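2022-01-21

Warfarin sensitivity assay, plasma lot from Sturkus. 20 samples thawed, 458 left in the freezer. INR control ran high again on the Nyberg reader – 2nd time this lot. Recalibrated, reran, still high. 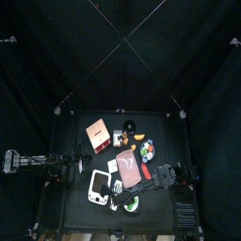

Switched to the old thromboplastin from Gandurar. Control back in range. So reagent, prob not the reader. Sample 167 clotted before addition, tossed it. Incubation 90 sec for all, dont shorten it like we did in the first batch.

Vitamin K spike set: low dose did nothing I can measure, high dose brought the time down nicely. Need a middle dose. Check citrate ratio on the short-filled tubes too, four of them look suspicous.

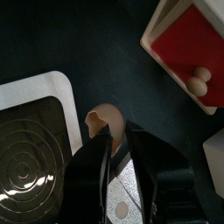

Plindora replied that the new thromboplastin lot has a different ISI from the one on our sheet, and to use the value on the insert. Fixing the sheet now. Rerun both controls w/ new ISI, then middle dose in February when more plasma comes.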